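From: Lizelle Mokgethi
To: teleop-users list
Date: 5th May
Subject: Re: [teleop-users] Hand drifts closed between picks?

Marion Lamont wrote:
> We're on our second week of conveyor demos and I keep seeing the
> same thing. Operator finishes a place, brings the arm back over the
> belt to wait for the next part, and the fingers creep in. By the
> time the part arrives the hand is half a fist and they have to open
> it again before they can reach. The policy has now learned to do
> this too, beautifully. Is it the glove calibration or is it my
> operators? I have 124 episodes like this and would prefer not to
> bin them.

Marion,

It's your operators, but don't tell them I said so. It was ours as well, and I was the worst of them.

Hold your own hand out over a desk and wait for something to happen. Your fingers curl. Mine do, anyway. The glove is reporting this faithfully and the robot is copying it faithfully, and everyone is doing their job except whoever wrote "return to neutral" in the instructions without saying what neutral was. (Me, last July.)

We did spend 2 days blaming the calibration first. I redid it on the Florkov gloves every morning, flat hand, fist, flat hand, and got numbers that were slightly different and no better. If yours holds a flat hand when the operator holds a flat hand, leave it alone.

Things that helped, in the order we got around to trying them:

- A foot pedal that freezes the fingers while the wrist stays live. Operators hated it for an afternoon and then wanted one on each side.
- Shorter sessions. After 40 minutes the curl starts earlier in the wait. We swap people at 30 now.
- Writing down a ready pose. Ours is thumb out, fingers loosely open, palm down, a hand's width over the belt.

The third one is free, so naturally we did it last.

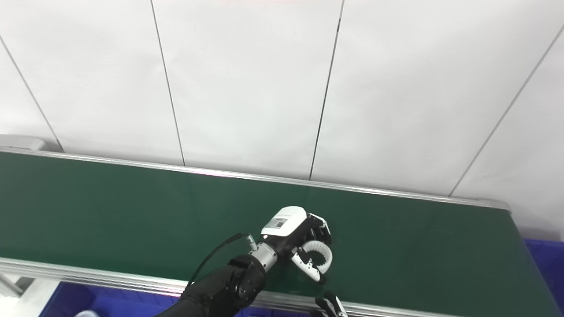

As for the episodes, I wouldn't throw them out. We kept the reach, grasp and place portions of ours and cut the waiting, using belt sensor time minus 3 seconds as the start of each clip. Anything where the operator was still uncurling at that point went in a separate folder called "later", where I expect it to stay. Training on the trimmed set got rid of most of the fist. The policy does still give a small squeeze before it reaches, like somebody about to play the piano, and it costs us nothing so I've stopped looking at it.

One question back. Are you driving both arms from one operator or splitting them? We found the idle hand was much worse than the working one, and the Tridetach trimming script only looks at the arm you name in the config. If you're running two, trim on both or you'll be writing to this list again in 7 weeks with the same subject line.

Script is in the Arkport folder under tools. The README is wrong about the units. It's seconds.

Lizelle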